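Lunch at Bondthorpe, and who warms it up

I'd been promised a chat with Senga Gunn for months, and when we finally sat down in October 2020 she spent the first ten minutes making sure I'd eaten. She runs the staff meals counter at Bondthorpe, a packing plant with 600 people on the books, and she's been there 17 years. These days a robot arm handles a good part of the reheating.

"I was dead set against it," she told me, laughing. "I thought, it's a door and some buttons, I've got hands for that." But then she started talking about her wrists — the same reach, the same push, tray after tray, all through the lunch rush — and you could hear why she came around!

The arm came from a small outfit called Skoveck, and the crew there started it off on plain countertop microwaves, the same sort you'd have at home. Senga loved that part. "They asked me how I do it. Nobody had ever asked me how I work a microwave!" She showed them how she presses the door release low and square, and how she glances at the display before she touches anything else.

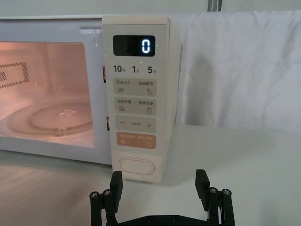

Buttons were the hard bit, she says. A flat touch panel doesn't give under your finger the way an old dial does, so the Skoveck crew spent most of September on pressing and letting go (she got very fond of them, and fed them all). The second arm arrived soon after, so now there are 2, and the staff call them Gill and Trandach after the streets on either side of the plant.

I asked what she does with the time. "I talk to people," she said. "I used to have my back to the line. Now I know who's off their food and who wants extra gravy."

It hasn't all been rosy. One of her part-timers moved over to packing when the hours at the counter were cut, and Senga is still sore about it. "She was offered the move, fine, but she liked it here with me." She wants any future changes talked over with the counter staff first — before the equipment gets ordered — and she's told the managers so, more than once.

Would she go back to the old way? She thought about it for a good while. "For the company, maybe. For my wrists, no." Then she went off to check on the soup, which she still stirs herself.

Contact us | © Bondthorpe Staff News | Back to top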